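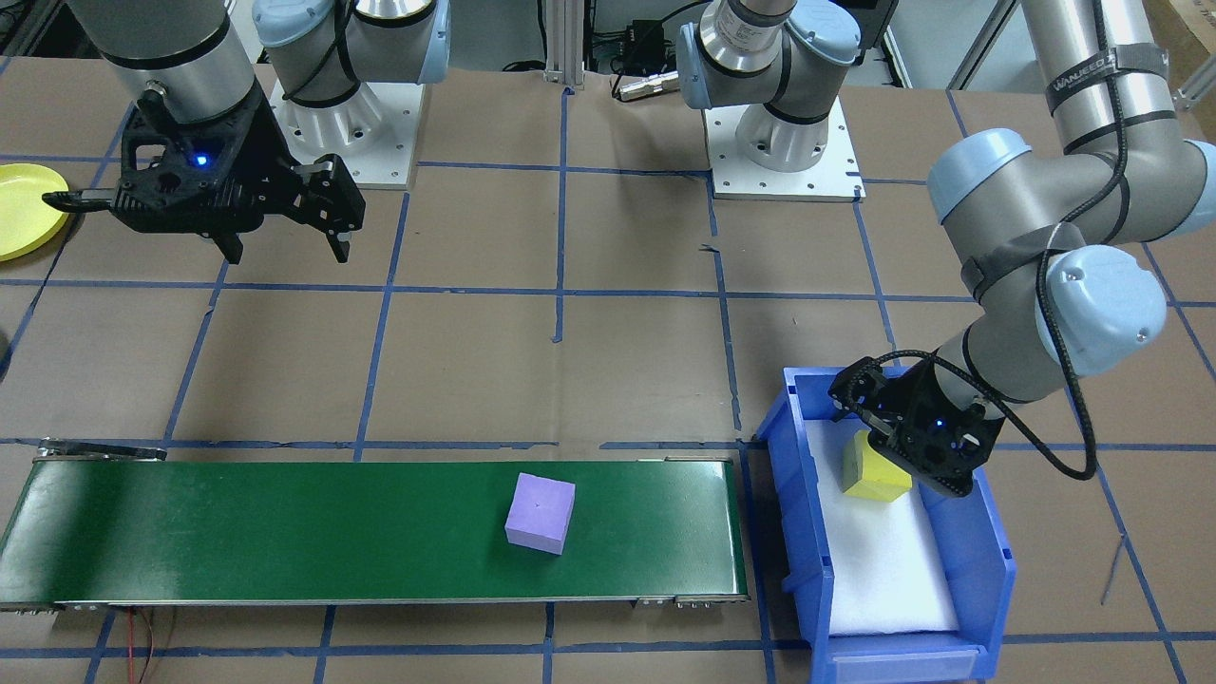 Blue tape grid on the brown paper, with the yellow plate at the left.

Minutes, watch collectors' circle, September

I'm taking the notes again, so blame me for the spelling. At the table: Pilar Alarcón (chair), Jianguo Xiao, Cristóbal Cisternas, Agustina Yáñez and me, Wenceslao Urrutia. We started at 6:40 because Cristóbal wanted everyone to try on his new Nodora first. It's gorgeous — slim steel case, cream dial — and I want one badly.

1. Last minutes. Approved. Agustina asked me to fix the strap width on her Zapata, which I'd put down as 24 mm. It's 20. Sorry, Agustina!

2. Swap evening. We went back and forth on whether to let in quartz watches. Jianguo is against it, I'm for it, and Pilar called a vote. Quartz is in, three to two. Table fee stays the same as last year.
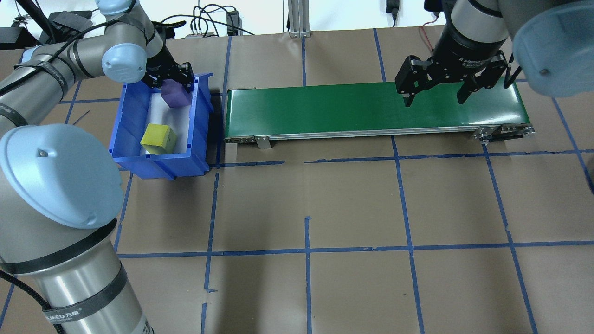
Purple and yellow-green foam cubes in the blue bin.

3. Money. We have $672 in the account after paying for the loupes. Pilar would like to spend $155 on a timegrapher so we can check how our watches are running before we sell them to each other (fair point, my old Makach loses minutes). All in favor. Jianguo will order it.

4. Group watch. Jamivico sent a quote for a club dial, but they want $2000 up front and we don't have it. Cristóbal thinks we could take deposits — Agustina doesn't like holding people's money. Left open. I'll ask Jamivico if they'd do a smaller run.

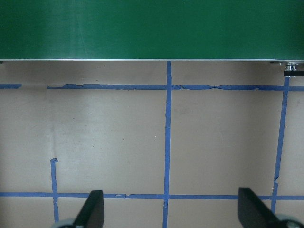 Green panel with its silver metal edge.

5. Anything else. Agustina offered to do a short talk on changing straps without scratching the lugs. Yes please! Bring your own spring bar tool.

Closed at 8:15. Pilar has the sign-up sheet for the swap evening.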